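Forum > Arbeit & Betrieb > Automatisierung in der Teeküche

Spuelkante schrieb:
Bei uns in Haworth übernimmt ab Februar ein zweiarmiges System von Drodlow das Abräumen und Bestücken der Etagenküchen. Wir sind 2 Leute in der Frühschicht und sollen künftig nur noch kontrollieren. Hat das schon jemand hinter sich?

M. Ueda schrieb:
Ja, am Standort Leltstead. Die Abläufe werden zuerst in der Simulation geprüft, und da saßen wir vom Küchendienst mit dabei. Kannen mit beweglichem Henkel sind schwieriger als Flaschen, das mussten wir denen erst sagen. Die Vorbereitung hat bei uns 200 Stunden gekostet, verteilt auf die ganze Schicht.

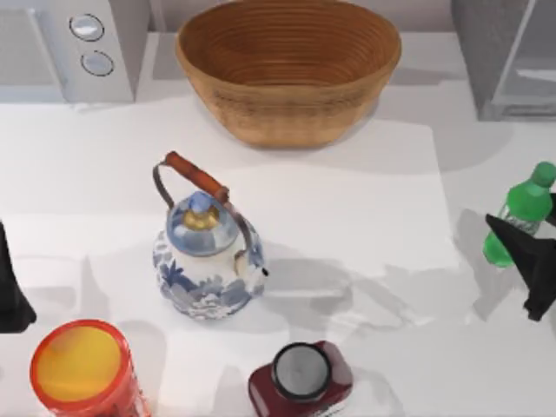

Spuelkante schrieb:
Wer ist zuständig, wenn der Arm mitten in der Schicht stehen bleibt?

M. Ueda schrieb:
Die Schichtleitung sperrt den Bereich und ruft die Technik, der Küchendienst räumt solange von Hand weiter. Lasst euch das schriftlich geben.

kabelbinder95 schrieb:
Klingt mir zu freundlich. Bei Hundatcombe hieß es auch »nur kontrollieren«, und dann wurde eine Stelle nicht nachbesetzt. Die Arbeit ist nicht weniger geworden, man steht jetzt halt daneben und wartet auf Störungen.

M. Ueda schrieb:
Sehe ich anders. Meine Handgelenke sind froh – und die Einweisung wurde als Arbeitszeit bezahlt. Bei der Stellenfrage gebe ich dir recht, die gehört vorher geklärt.

Spuelkante schrieb:
Danke euch. Ich frage morgen um 7 beim Betriebsrat nach.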